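Buy the arm, skip the subscription

Four weeks with the Flonix home arm kit now, two of them spent mostly in its practice software, and I've got an opinion. The arm is good. The monthly plan is a cheek.

Quick version for anyone in a hurry. Flonix sell you the arm, a gripper, a box of cables and a licence for Sadden, their simulator. You build a room in Sadden, teach the arm its jobs in there, then send the finished job across to the real thing. Sensible idea. Saves crockery. First two months of Sadden are free, after that it's 18 quid a month, and that's where I start grumbling.

What you get for nothing

More than I expected. The rooms that come with it are proper rooms, with furniture where people leave furniture. My favourite is the study. Desk, laptop, sofa at the back, chairs all over the place, and a tall blue chair that somebody has decided is a fine spot for a drinks can and a bowl. Which is exactly what happens in my house. Any fool can program a pick from a bare table. A chair seat with a great tall back behind it is a differnt matter, you have to think about the angle you come in at, and where the rest of the arm goes while you're doing it.

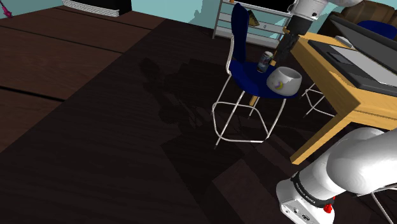

What they want 18 a month for

Extra rooms, mainly. Plus the thing they call Ueda, a planner that picks the approach for you so you don't have to fiddle. Ueda is decent on open surfaces. On chairs I found it timid. Hovers, backs off, has another think. I got better results setting the angle by hand, the slow way, and the slow way is free.

Also the shadows. Free version draws them blocky and jagged, paid version promises smooth ones. Don't care. The can does not care. If I wanted nice shadows I'd have bought a games console.

And you stop paying, you lose the rooms you made yourself. Not just the shop ones. Yours. I spent a whole Wednesday evening measuring my kitchen and putting it in, cupboards and all, and come the end of the free spell it's locked unless the card gets charged. That is the bit that really got my back up. Charge me for your work by all means. My kitchen is mine.

The other side of it

Fair's fair, somebody has to pay for the updates, and there have been two since I started, both worth having. The second one sorted out the gripper closing too early on round things. A friend at work reckons 18 is nothing next to what the arm cost and I'm being tight. Possibly. But a price is a price every month and the arm was a price once.

Compare Jorkton. Their arm is worse, no argument, slower and it whines. But the simulator comes with it, full stop, and your rooms save as plain files on your own machine. You could stick them on a memory stick. I'd take the Flonix arm with the Jorkton attitude, thanks, if anyone's listening.

So what would I do

Buy the arm if you've got the money, it's over 500 and I think it earns it. Use the free months hard. Do the study room untill you can get at that chair with your eyes shut, then do the fiddly jobs you want for your own place and send them over before the clock runs out. Jobs already on the arm keep working, I checked with support.

Then cancel. If enough of us do, maybe they'll unlock the home rooms. Mine runs out in November and I've already set the reminder.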